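Trelenham Wool Wash: your questions answered

I get a lot of emails about washing woollens, and most of them ask the same handful of things, so I've put the answers in one place.
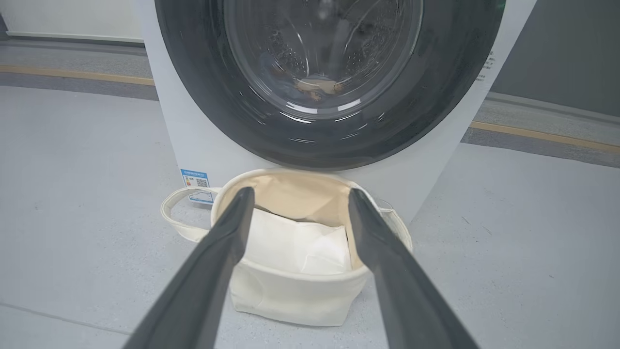 If yours isn't covered, send me a message through the contact form and I'll get back to you (evenings, usually, once the dog's been out).

Do I have to hand wash everything?

No! I put most of my jumpers in on the wool cycle and they come out fine. What I do by hand are the lacy shawls, anything with beads, and anything knitted so loosely that I can poke a finger through it. If the label says hand wash only and you paid a lot for it, do as the label says.

What temperature?

Thirty or lower. I use the cold setting for dark colours. It's the sudden change that does the harm, so if you wash by hand, keep the rinse water the same warmth as the wash water.

And the spin?

Low. My machine goes down to 200 on the slowest spin and I leave it there for anything I've knitted myself. Shop jumpers can take a bit more, but check the label first.

How much of your wash do I use?

One capful for a machine load, half a capful in a basin. The small bottle does 16 full capfuls. More won't get anything cleaner and you'll be rinsing until bedtime.

Does it need rinsing out?

Yes, mine does. I know some of the others don't, and I did try making a no-rinse one a couple of winters ago, but it left my grey cardigan feeling sticky and I gave up on it.

My jumper has shrunk. Can you save it?

Maybe, a bit. Soak it in lukewarm water with a good squirt of hair conditioner for half an hour, squeeze it (don't wring), then lay it on a towel and ease it out to size with your hands. Pin it if you need to. If it's gone thick and stiff like a felt slipper then I'm sorry, it's a tea cosy now. Valentin Millet, who dyes the yarn for our kits, swears by doing the soak twice. I've had mixed luck with that.

Will the colour run?

The deep reds and the indigo will let a little go in the first wash or two, so wash those on their own. A splash of white vinegar in the rinse does no harm, though I'm not convinced it does much good either.

How do I dry it?

Flat, on a towel, away from the radiator. Roll it in a dry towel first and kneel on the roll — it gets an amazing amount of water out. Please don't hang a wet jumper on a hanger. You'll have sleeves down to your knees.

How often should I wash wool?

Less than you think. I wear mine for weeks with a shirt underneath and just air them by an open window. Socks are another matter.

Moths?

Wash before you put things away, because they love a bit of gravy. After that it's sealed bags and a good shake every month or so.

When's the last posting date for Christmas?

I'll put it on the front page at the start of December. Orders placed before noon go out the same day.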